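Pranlow House > Activities > Gallery > Marble Room
Search this site Enter keywords Go

The marble room in March

Our community house in Pranlow has one room that every visitor remembers. The members call it the marble room, because of the tables. In November we moved the figures and ornaments in, and on 11th March we spent the afternoon there with bowls, cups and a long talk about where everything should stand.

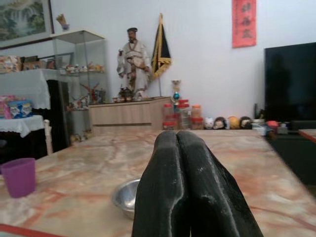 The purple cup and a steel bowl on the marble, with the robed statue on his cabinet behind.

Visitors often ask about the statue in the white robes and dark hat. Omar Saab arranged the small brown pieces at his feet, and he asks everybody to dust them with a soft brush only. The black flag with the gold fringe stands beside him. I like how its color looks against the plain wall.
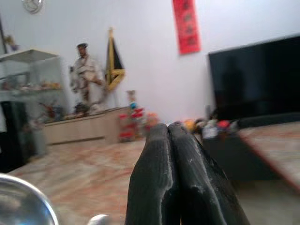
Glass cabinet on the left, red banner on the wall.

Aldana Henríquez would like to have a small card next to the banner, with a translation. If you read this kind of writing well, please speak to her - she will be very thankful.

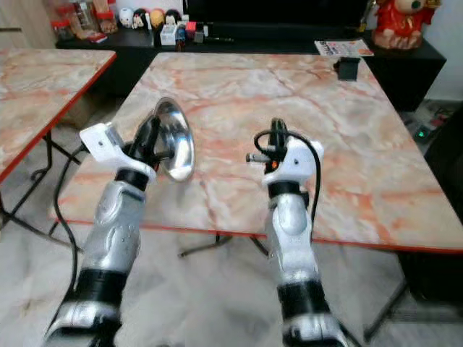 Pranlow House - Room and Table Group

The steel bowl again, and two of the tables with their red edges. On the low black cabinet at the back there are jars with red lids and a little row of round-headed figurines. The big red figure at the end is the favorite of Subbarao Joseph, and he does not let us move it.

Contact: Room and Table Group, Room 33 | © Pranlow House | Back to top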